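Print this article
E-mail to a friend

The small bathroom and the big promise

Every October the bathroom trade decides that what we lack is a spa. This year's brochures want us to believe that a room barely wider than its own door can be turned into a "retreat". I have read 5 of them. I remain in need of a towel rail.

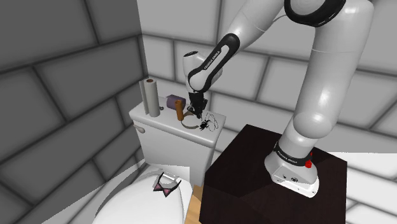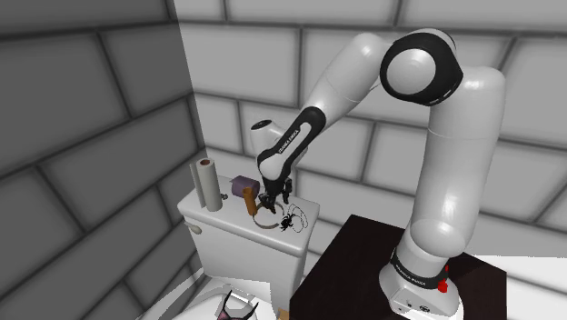
The top of a toilet tank: a shelf by any other name.

Take storage, the word that sells everything. Stilwood will fit you a slim cabinet behind the loo, and Eklund offers one that is slimmer still, for which you pay more. Neither brochure mentions where the plumber is meant to put his elbows when the valve goes.

Shayne McKinnon has fitted bathrooms in Putside for years and has taken out a good many of these cabinets. "People ring up because the cistern won't stop running," he says. "Then I have to tell them the first hour is joinery."

He is no kinder about the wall-hung pan, sold as a space saver. The tank has to go somewhere, and once it is boxed in behind new tiles the room is often smaller than before. One couple he worked for lost four inches and gained a ledge too narrow for a bottle of shampoo.

Åsmund Fagerlund, who designs for Matik, disagrees. A clear floor makes a room feel larger, he told me, and feeling is what customers buy. Perhaps so. I asked whether he had one at home. He rents, he said, and the landlord chose.

The Matik brochure quotes a price of £103 for the flush plate alone. My old lever still works, and I can mend it with a bit of wire.

Print this article
E-mail to a friend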